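Friday, Kosdale workshop, bench by the window
4 shares · 2 comments

Continued from the last entry. Unit 151 is back on the bench. It is the Dell workstation from the Nazari office, the one that restarts by itself when the drawing program is loading a big file. Bahman Najafi already exchanged the memory in May and tested the power supply, and both were fine in the end, so I put the old memory back to its bag and wrote the number of the unit on it.

Plan for this session: open the case, look at the processor socket, clean what must be cleaned, and write down how the parts holder on the side panel is used. Two colleagues have asked me about this holder and each time I explained it with my hands in the air.

Some words about names first, so that we all write the same. I call "side panel" the big cover, and "tray" the gray plastic part fastened to the inner face of it. In the Tromoreck list it is called "carrier" in one line and "insert" in another line, and I spent a part of the morning looking for a part which was in front of me. From now I write only tray.

Opening. Power cable out, then I held the power button for a few seconds, then the case on its side. I put the foam mat under, because the bench has this old screw hole with a sharp border and it scratches everything. The panel I laid with the ridged side up, next to the case. The ridges are nice to look at but small things like to stay in them, so I do not put screws on the panel. Screws go to the tin cup.

The tray has a square window on the left, with a thin raised rim, and a big raised block to the right of it. Lower are the slotted tabs, two and two. At the top is the blue handle. I like very much when they make in blue the part that the hand should touch, it saves me from pulling on the wrong thing. 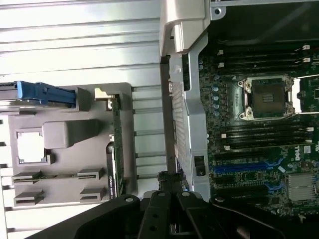 Is it necessary to take out the motherboard for cleaning the socket area? The board can stay in the case, it is enough to remove the cooler and have good light from the side.

I worked then in this order:

1. Cooler off. Screws loosened crosswise, a little on each one, until all are free. The cooler did not want to come. I turned it gently left and right and waited, and it came.
2. Old paste. It was dry like chalk at the border and still soft in the middle. I wiped the most of it from the cooler with a dry cloth and after that with alcohol.
3. Processor. Lever out, load plate up, processor straight up with two fingers on the sides. Nothing touched in the socket.
4. Top of the processor cleaned in the same way, with a new cloth.

For point 3 I want to add something. Last year I had the habit to put the processor on the antistatic bag, and once I moved the bag with my sleeve. It did not fall, but my heart did. The recessed square in the tray has the right size and the rim keeps the part in its place, with the metal face up. Golnar Karimi showed me this in my first month here and I forgot it, and today I remembered it.

I looked at the socket with the magnifier and the small lamp, line by line. I went from the upper left corner and always in the same direction, like reading. Two contacts in the lower part looked first as bent, but when I moved the lamp it was only the reflection. I looked again after tea, with other eyes, and I am now quite sure that they are straight. What I did find is a short fiber near the corner of the socket, light in color, probably from a cloth. I took it with the soft tweezers from above, without touching the contacts. I cannot say that this was our fault with the restarts. I write it down anyway.

Paste: I have used the Findness tube from the drawer, the open one. It is nearly empty, so please somebody put it on the next order. One drop in the middle, as always. I know that Bahman makes a cross and we will not agree about this in this life.
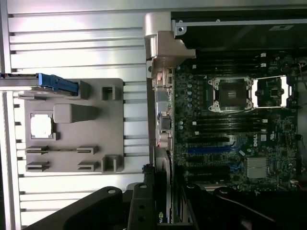 Unit 151 on its side: load plate open, processor resting in the tray.

The board was not so dusty as I expected from a machine that stands under a desk. Some gray felt in the corner by the rear connectors, and I took it with the brush – the wide one with natural hair, the nylon one is only for fans. Then a little air, with a finger on the fan wheel so it does not run free.

Notes for the next person:

The raised block on the tray is not a handle. I saw that somebody has lifted the panel by it, at least there was a nice clear fingerprint with paste on it. Please take the panel by its borders.

If the blue latch does not move easily, do not press more. Look first if it sits straight, then try again.

Put the processor in the tray with the corner mark pointing to the same side as in the socket. Then you turn nothing in your hand when you put it back.

After closing, the unit started at the first try and the fan was quiet. I let the long test run for 300 minutes with the big drawing file from the customer opened and closed by the script. It is still running when I write this, so the result comes in the next entry. Temperatures I note every half hour on the paper on the bench, please do not take this paper.

Open points: order paste. Ask the Nazari office if other machines on the same power strip also restart. Bring back the magnifier to the electronics room, it is borrowed since too long – Golnar has asked for it already.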